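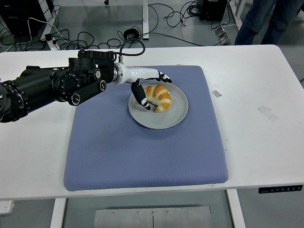
Hand at the plate, croissant task, Skillelov collection station.

Recording Grasp Examples at the Skillelov Station

This page sets out the procedure for recording single-object grasp examples for the Lenon learning system. Operators should have completed the safety briefing before starting.

Preparing the table

Place the quilted mat on the tabletop and set the plate on it, with one item on the plate. Raise or lower the desk to the height given in the task sheet and leave it there for the whole session. Confirm that the cable at the elbow can move freely through the full reach of the arm.

Recording an episode

1. Bring the hand to a start position clear of the plate, with the fingers open.
2. Begin recording and wait 2 seconds before moving.
3. Approach at a steady speed. Small corrections are acceptable and should be kept in the episode.
4. Spread the thumb and fingers to either side of the item before closing.
5. Complete the grasp, return the item to the plate, and withdraw.
6. Stop recording and label the episode as success, partial or failure.

Move the plate to a new position on the mat after every 11 episodes. Turn the item as well — a system that has seen only one orientation will tend to fail on the others. Replace any item that has begun to crumble.

Start position

The start position need not be identical each time, but the open hand must be well away from the item.
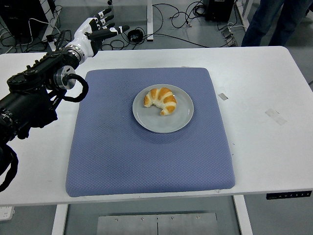
Valter Wallin asks whether failed episodes should be deleted before upload. They should not. Label them correctly and upload them with the rest; the training team filters by label.

Upload

Transfer episodes at the end of each session. The croissant set is complete at 2,000 episodes, of which no more than 3 in any batch may lack a label. Batches over that limit are returned to the operator. Questions about labels go to Tassanee Meesuk.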